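Wednesday, November, just after lunch

Tannin bath day, finally. Consuelo left me the last of the oak galls from the Marthorpe order and a note saying "please label things this time," so consider this me labeling things.

Where we stand: the Ruddock ledger is still the job. It's an 1841 account book from a feed merchant in Lelelville, and the ink is eating through it the way iron gall ink does when somebody got generous with the vitriol. The first two gatherings are okay, a bit brown around the heavier strokes. After that it gets ugly fast. The totals at the foot of each page are the worst, because whoever kept these books pressed down hard whenever money was coming in (I like this person). A couple of the sevens have dropped clean out of the paper.

Before I put anything wet near the real thing I want to understand the ink, so I'm making my own and ruining it on purpose. Galls crushed by hand, in the old pillowcase so they don't shoot across the bench. Soaked in rainwater since the weekend. It smells like a pond with ambitions. I strained it through muslin this morning, twice, and the liquor came out a nice strong tea color. Copperas went in at 10:30, gum arabic after that, and it went gray, then purple-gray, then that lovely inky dark that still makes me happy every single time!

Batch A is the polite recipe. Batch B has far too much copperas and is meant to misbehave. I wrote the same line with both on the rag paper Wagner gave me, with a steel nib because my quill cutting is still embarrassing. A goes down pale and darkens while you watch it. B is scratchy and has a sort of greenish edge, and it feathers wherever the sizing is thin. I also did a row of heavy downstrokes in B to copy our friend the feed merchant. Those go into the damp chamber tonight.

Cauã wants to know if we can skip the aging and just compare to his old strips from Plevham. I say no. Different paper, different gum, and he can't remember how long they were in there. He says he can. We'll see what his notebook says when he finds his notebook.
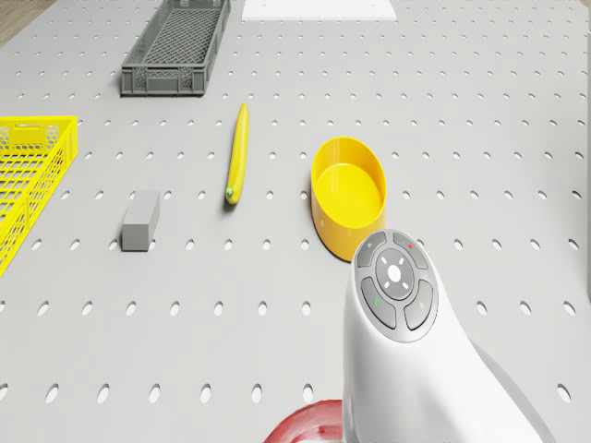 Gray crate and white sheet on the pegboard, simulated view.

Test strips for iron: used the bathophenanthroline papers from the new packet. Barely damp, pressed on with the bone folder, then peeled. Batch A gave a faint pink and Batch B went properly magenta, so the packet is good and I can stop blaming it for last month. On the ledger I only tested a loose corner from the back, with Madalena watching me like a hawk. Pink, strong pink. So there is free iron(II) hanging around in there, and the calcium phytate treatment is looking more and more like the way to go, if the red ruling will put up with it. That "if" is keeping me up. I touched one red line with a barely wet swab and got a tiny blush of color on the cotton. Ethanol in the mix might hold it. Need to try that on something that isn't 1841.

Valquíria stopped by and asked what we'd charge if Lelelville wanted the companion volume done as well. I said 3000 off the top of my head and regretted it before she got to the door – that one has the water damage and half the spine missing. Consuelo, if you read this before I talk to you, sorry. Nothing is in writing.

The remoistenable tissue is made up and drying on the polyester. Gelatin this time, no wheat starch, as I don't want all that water near the bad pages. The first sheet came out streaky where I overloaded the brush. Second one is lovely.

Still to do:
Ethanol test on the red ruling, scrap paper first
Check the damp chamber before going home, top up the salt solution
Ask Wagner if there's any more of that rag paper
Find the lid for Batch B, it's under a saucer for now and I don't trust the saucer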